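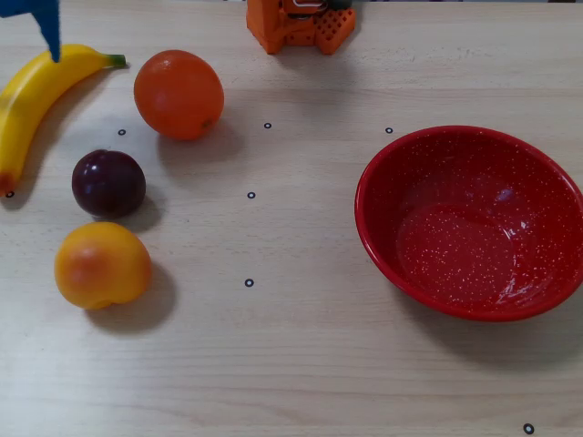

Visit to the Livura open day, Oct 27, 2020

I went to the open day of Livura together with my colleague Unathi Naidoo. We both work in a school for vocational training, in the department where the students learn to install and maintain small machines. Our old teaching arm is nine years old and the manufacturer does not deliver spare parts for it any longer, so since the spring we are looking for a replacement. Livura had invited schools and small workshops to see its new table kit, which has the name Bosix. I write this report for the colleagues who could not come, and also for myself, because after two weeks I forget everything.

The journey

The building is at the end of the tram line and then it is a walk of eight minutes along the canal. The sign at the gate still shows the name of the former tenant, so we passed it two times. Visitors were allowed in only in small groups, with masks, and each group had its own time. Ours was at 10:30. We had to wait outside under a tent, where there was coffee but no place to put down the cup. I mention this because we were there with a third visitor from a packaging workshop, who had come a long way and was told that he was one hour too early. In the end they let him join us, and this was good, because he asked better questions than we did.

Our guide was Annick Ferrand. She is responsible for training and documentation at Livura, and she said at the beginning that she is not from sales and that we should ask somebody else for the prices. I found this pleasant.

The assembly room

We started in the room where the kits are packed. Bosix is delivered in two boxes. The first contains the arm, the motors and the power supply, the second contains the printed parts, the gripper, the cables and a bag with screws. The customer assembles everything. Annick Ferrand told us that a group of students who never saw the kit before needs 7 hours for this, and that Livura recommends to divide it over two days. Unathi was happy about this number. For us the assembly is the most useful part of the lesson, and with the old arm the students could only look at it from outside.

The printed parts are made in the house, and the customer receives the files to print them again. I asked how often a part breaks. She answered that the most frequent damage is at the holes for the screws, when somebody tightens too strong, and that the arm itself seldom breaks something. We could take a broken part in the hand. It was broken exactly through the hole.

The motors are not made by Livura. They come from a supplier called Oshima, and the motor controllers as well. The visitor from the packaging workshop wanted to know what happens if Oshima changes the model. The answer was that Livura keeps a stock for the kits which are already sold, for how long she could not promise. I have written this down as an open point.

The demonstration tables

The main room is a former storage hall with a high ceiling and it was rather cold. Along the wall there were several tables and each one had its task. We could stand at each table for as long as our group time allowed, with a line of tape on the floor that we should not cross.

The table where we stayed longest was the one with the fruit. The task sounds simple: the arm has to put fruit into a bowl. A banana, an orange, a plum and a peach are on the table, and the bowl is a red one with small white dots, of the kind that my grandmother used for washing salad. I asked why they chose fruit and did not take wooden blocks as everybody does. Annick Ferrand explained that blocks are too friendly for a gripper. They have flat sides, and if the program is a little wrong in the angle, the block turns by itself into the right position. A round thing rolls away. The banana is curved and longer than the others, so the program must decide at which place to take it.

There are also small black rings on the table top, with some distance between them. I did not ask about them in time, and Unathi and I later had different opinions, so I leave it out.

The gripper has flat blue fingers which become narrow at the tip. On the banana the finger came down from above near the stem end, very close to the skin, and I had the impression it would push the banana instead of taking it. We watched the complete task three times. The first time all went well. The second time the orange slipped out and rolled to the edge, and the operator put it back with his hand and started the program again from the beginning, because it cannot continue from the middle. The third time went well again, but it was slow. The man from the packaging workshop measured with his telephone, and he said for his work it would be much too slow. For a school it is not a problem. The students should see what happens.

What I liked: the program can be read. On the screen beside the table each movement has a line with a name, for example "above plum" and "close", and one can stop at each line. The operator let Unathi change one height by a few millimeters and run only this line. She made the plum higher by mistake and the gripper closed in the air, and then she corrected it. This was done in two minutes and without any installation. With our old arm we need for the same thing a separate controller with a display where half of the letters are missing.

What I liked less: the noise. The motors have a high tone when the arm holds its position, and after some time it is tiring. In a classroom with four such arms I would want a possibility to switch off the holding current. Annick Ferrand wrote this down. She said that other teachers have said the same.

At the next table the arm sorted screws by length with the help of a camera from above. It worked only when the lamp was at one certain place. I do not say more about it, because they told us that this part is still in development and will come in November as an extra module.

The talk about service

After the tables we went up to a meeting room and a young man from the company Rastomine joined us by video. Rastomine does the service for Livura in our region. The sound was bad and we had to repeat many questions, so please check the following points again before you rely on them.

The contract for schools has two forms. In the small form the school gets help by e-mail and pays for spare parts one by one. In the larger form there is one visit in the year and an exchange gripper. A broken motor is sent by post and not repaired in the school. The arm may carry at most 100 grams with the standard gripper when it is fully extended. I asked this two times, because in the brochure it looks like more. The brochure gives the value for the arm when it is close to the base. It is not wrong, but it should be written more clearly.

For safety there is a stop button on a cable of 70 centimeters. Unathi said immediately that this is too short for our tables, where the teacher stands behind the students. A longer cable can be ordered. It is not in the kit.

The documentation is in English and French. I looked through the assembly book for some minutes. The drawings are large and each step has the screws in real size at the side, which helps very much. The chapter on programming is thinner and the last pages were still empty. They promised to send it when it is finished.

Our opinion

Unathi would buy two kits now and keep the old arm in the corner for the lessons on maintenance. I am more careful. I would first like to borrow one kit for a month and let a group of the second year assemble it, and see how many printed parts we have to make again. Livura has such a loan for schools, with a waiting list, and I have put our name on it. We would be informed by e-mail.

The questions which stay open for me are these:

How long are the motors from Oshima available?
Can the program start again from the middle when one piece has fallen?
Can the holding current be switched off?
What is the price of the longer cable for the stop button?
Does the camera module also work with the light in our room, which comes from the windows on one side?

If somebody from the department wants to add a question, please write it on the sheet beside the door of the workshop until Friday. I will send them all together to Annick Ferrand. The two brochures and the printed price list are in the blue folder on my desk, and the assembly book we could not take with us.

For those who want to go there themselves: take the tram to the last stop, go left at the canal, and do not look for the name Livura at the gate. Bring a warm jacket for the hall.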